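Stellach Pull-Out Pantry Frame
Item no. 2491

Home > Kitchen Storage > Tall Units > Pull-Out Frames

Overview

The Stellach is a full-height pull-out frame for tall kitchen cabinets. It replaces fixed shelves with a single steel column that rolls out on a top and bottom runner, so you can reach what is stored at the back from either side. It is sold as a frame kit without the cabinet or the front, and it fits most frameless cabinets with an inside width of 12, 15 or 18 inches.

Kuria has carried pull-out hardware from Nidard for some years, and the Stellach takes over from the older two-rail frame. The bottom runner is wider, the baskets hook on without tools, and the front bracket now adjusts in three directions. Baskets from the older frame do not fit the new column. Customers who need spare baskets for the older frame should order them separately while we still have stock.

What is in the box

Column with top and bottom runner
Five baskets (four on the 12-inch kit)
Front bracket set, upper and lower
Soft-close unit, already mounted on the bottom runner
Screw pack and drilling template
Printed instructions

The front itself, the handle and the cabinet are not included. Non-slip mats are sold by the pair under Accessories.

Choosing a width

Measure the inside of the cabinet at the top, the middle and the bottom, and go by the smallest number. Older cabinets often bow in a little at the middle. If the smallest measurement is under the size listed for the kit, go down one width and use the spacer strips.

The 12-inch kit suits cans, jars and bottles one row deep. The 15-inch kit takes most cereal boxes turned sideways. The 18-inch kit is the one people order for a full pantry, and it is also the heaviest – plan on two people to lift the column in.

Inside depth must be at least 19 inches with the front closed. This is measured from the back panel to the front edge of the cabinet side, without the front. Pipes or outlets on the back panel count against the depth.
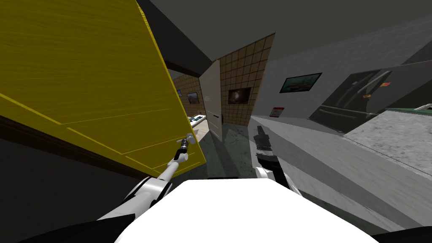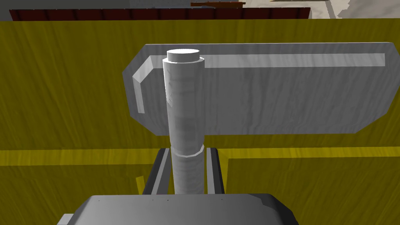

Fronts

The frame carries one full-length front or two shorter fronts joined with the coupling bar (sold separately). A pull-out front is screwed directly to the brackets and has no hinges, so existing hinge holes on a reused door will show on the inside face. They can be filled or covered with caps. If the door was bored for cup hinges, check that none of the cups falls where the bracket sits. The template shows the bracket positions at full scale.

Fronts made of solid wood, veneered board and painted MDF are all fine. Glass fronts are not. Keep the front to 55 pounds or less, handle included.

Long fronts sometimes need a second handle lower down if children or seated users will be opening the unit. The pull weight is low, but a handle at chest height is out of reach from a wheelchair.

Load and basket positions

Total load for the 15-inch and 18-inch kits is 220 pounds, spread over all baskets. For the 12-inch kit it is 175 pounds. Put the heavy items low. The column has slots at regular spacing and the baskets can be moved at any time without taking the front off. Empty a basket before you move it.

The lowest basket should stay in the lowest slot. It braces the column.

Installation

The cabinet must be fixed to the wall before the frame goes in. This applies to new cabinets and to old ones. A loaded column pulled all the way out will tip a loose cabinet.

Screw down the bottom runner first, using the template against the left side panel. Set the top runner loosely, lift in the column, then square it up and tighten. Hang the front last. Arvid Söderlund, who does most of our installations, leaves the front adjustment until the baskets are filled, and we recommend the same. The column settles slightly under load and a gap that was even when empty may need a small turn on the lower bracket.

Pui-shan Leung at the order desk can arrange installation if you are within our delivery area. Have your cabinet measurements ready when you call.

Care

Wipe with a damp cloth and dish soap. Do not use oven cleaner or steel wool on the baskets. The runners are greased at the factory and need no oil. Crumbs in the bottom runner are the usual cause of a rough pull – vacuum them out with the narrow nozzle.

Customer notes

"Went into a cabinet from the eighties with the spacer strips. Top panel was thin so I added a piece of plywood above the runner. No trouble since." – Tadhg Ó Dálaigh

"Good frame. The instructions show the coupling bar but it is not in the box, read the list before ordering." – Joaquim Magalhães

Delivery and returns

The kit ships in 9 working days from our warehouse. Unopened kits may be returned within 30 days. Kits with drilled or marked parts cannot be returned. Check the carton for dents before signing.

Related products

Mac Mathúna corner carousel, two shelves
Nidard coupling bar for split fronts
Spacer strips, set of four
Non-slip mats, pair

Page updated Friday, February 10, 2023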